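Clearing Out Before the Move

16 December 2019

So I finally did it – I signed the lease on the new place on Kavetti Street, and now I have to fit my whole life into a smaller apartment by March. It's 714 square feet. My current one is 1255, and I have somehow filled every closet in it!

A few of you wrote in after the last issue asking how I decide what goes. My system is pretty loose. I do one drawer a night, 40 minutes with the radio on, and when the time is up I stop, even if there's stuff all over the rug. Clothes go to the thrift shop in Nillotell (they take shoes too, if you tie them together). Books are harder. I've packed 16 boxes of them and I already know I'll be opening at least two again to look for something.

The small everyday things are what slow me down. Spare razors, lamps, chargers for phones I don't own anymore... I keep picking them up and putting them back. My sister says to give it all away and buy new, but she's never paid for her own movers.

If you're near Kaston and want a bookcase, hit reply. It's heavy, so bring a friend.
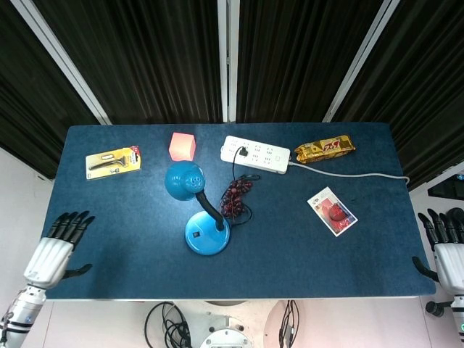

Odds and ends, with a bright blue desk lamp.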